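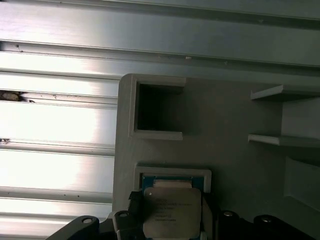

From: Nanna Þorgeirsson
To: Skidgate Old Places list
Date: 2023-03-26
Subject: Re: Flikton Priory, is it worth the walk?

Fernanda Aguiar wrote:
> We've got a free afternoon near Flikton in August and I keep seeing
> the priory on the map. Is there much left of it? The guidebook gives it
> one line and then goes on about the tea room. My mother is coming and
> she's slow on hills.

Oh, do go! I went with Mayu Kamata last summer and we stayed until they locked the gate. The church has lost its roof and most of the south wall, but the gatehouse is whole, and you can climb to the upper room where the prior is supposed to have kept his bees (I don't believe a word of it, but it's a lovely room).

Take the lane from the mill, not the signed path. It's 520 metres and nearly flat, so your mother should manage it well, and there's a bench by the second stile.
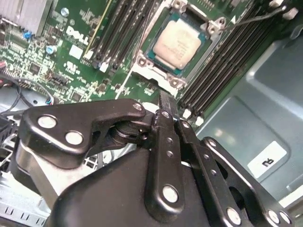

What to look for

The tombs first. There are three in the chancel, and the middle one still has red paint in the folds of the cloak. Then the cloister, or what the farmer left of it: 15 arches on the north side, with leaves carved on every capital and no two alike as far as I could tell. Mayu drew them all and we missed lunch.

Behind the church there's the Barreto garden, laid out 200 years ago by the family who bought the ruin. They moved a doorway to make a better view, cheeky things, and it does make a better view.
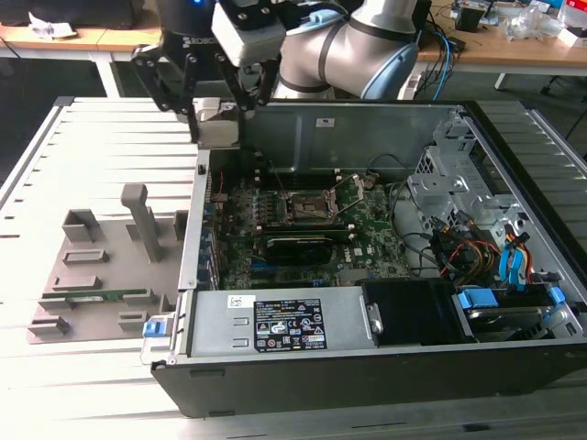
Case on its side, socket lever up

Oldřich Urban asked in an earlier message about the fishponds. Two are dry and full of nettles, the third has water and a heron. You can walk right round it if you don't mind mud. 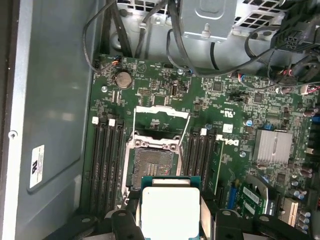
Getting in

Free, but the gatehouse is only open when someone is at the hut. Lourenço Macedo has a key and will take small groups up if you write to him through the list. The 24 bus stops at the mill, and the last one back is earlier than you'd like, so check it before you set off.

Have a wonderful day, and please send drawings!

Nanna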